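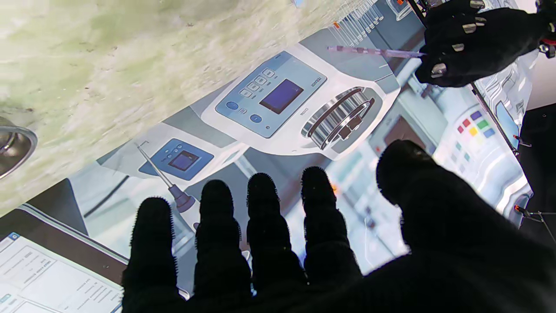 Laboratory equipment on a large glossy printed sheet, with a white benchtop instrument at the centre.

Kasudari has begun sending out a revised set of printed sheets for teaching laboratories, the supplier said on Thursday. The set covers benchtop instruments and is meant for induction sessions held before trainees are given bench time.

The first run is 500 sets. Of these, 391 have been assigned to colleges and the rest will be held as stock. Orders above that number will be met from a second run in December.

Product lead Waltraud Aebischer said the main change was in scale. Control panels on the earlier sheets were too small to be read from the back of a teaching room, and keypads and screens have been redrawn larger. The gloss finish has been kept - it wipes clean more easily than matt stock, though it can throw glare under strip lighting.

Printing was carried out by Turkano. Silvan Rainer, who manages the account there, said sheets were packed flat, as rolled samples had kept a curl at the corners.

Colleges holding the old version can go on using it. Replacement sheets may be ordered singly, and the trainer's notes, now 44 pages long, are supplied as a separate booklet.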